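Group 4 – Sorting a Mixed Table
Final report, draft 3 (Cosmin Mocanu's comments on the layout section are in; his comments on the title were not usable)

## 1. What we set out to do

Our question was how people tidy a table when the things on it have no business being together. Most of the tidying studies we read used kitchens, where everyone already knows forks go with forks. We wanted a table where the answer was less obvious and the arguments were better.

The budget was 200, which bought less than we had pictured in February. Most of the objects came out of our own closets. The one real purchase was a set of storage bins from Godemard, and those arrived with one lid too few. We wrote to them. The lid is still, as far as we know, on its way.

## 2. Choosing the objects

We wanted things that differ in shape, in how easily they roll, and in how strongly people feel about where they belong. A long list was cut down over two meetings, the second of which was mainly about whether fruit is a category or a decoration. It stayed in.

The xiangqi set gave us the most trouble and the most data. The pieces are small, round and all nearly the same until you read them, so a person can sort them by character, by pile, or by sweeping the lot off the board with a forearm. All three count as tidying under our rules – we checked.

The cloth was picked so that pale pieces would stand out. Our first choice was a cream one, and the less said about that afternoon the better.

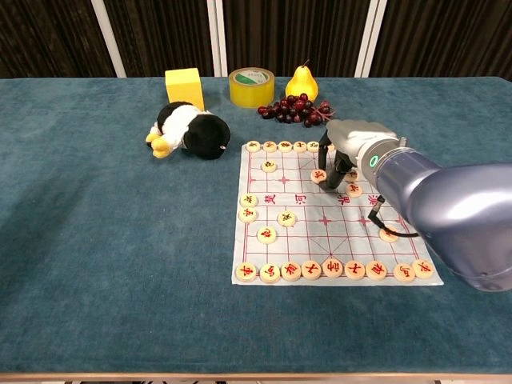 ## 3. Layout rules

After the Thursday pilot we settled on these:

- Soft and odd items go on the left, the board to the right of center.
- The foam cube, the tape and the pear go along the back. The tape lies on its side.
- The grapes go in front of the pear.
- The penguin may fall over. We stopped standing it up after the first session, as it has opinions about gravity that we could not change.
- Xiangqi pieces are spread on the board in no legal position. One participant who plays seriously found this upsetting and spent most of the session fixing it, so we now mention it in the instructions.

## 4. Scoring

Each session was logged as a list of moves, one move being one object picked up and put down somewhere else. We logged 972 moves in total. Of those, 499 involved xiangqi pieces, a little over half, and section 5 would be a lot shorter without them.

The log was kept in Drirer, a spreadsheet template passed down from last year's group. It does the job until you sort by two columns, after which it does a different job. We lost an evening to this and now keep a backup.

## 5. What we found

People started with the big things. The cube usually moved first, then the penguin, and the board was left until there was nowhere else to look. Participants who cleared the pieces before anything else finished sooner, but there were too few of them to lean on.

The fruit split the room. Half the participants kept the pear and grapes together, and the rest treated the pear as a solid object to be stacked near the cube. The tape was moved more often than any other single item and nearly always ended up back where it began.

## 6. Problems

The move definition is too loose. Nudging a piece with a knuckle was scored by one of us and ignored by another, and we only noticed when comparing notes for Cârstea, our section leader. We rescored the first two sessions and left the rest.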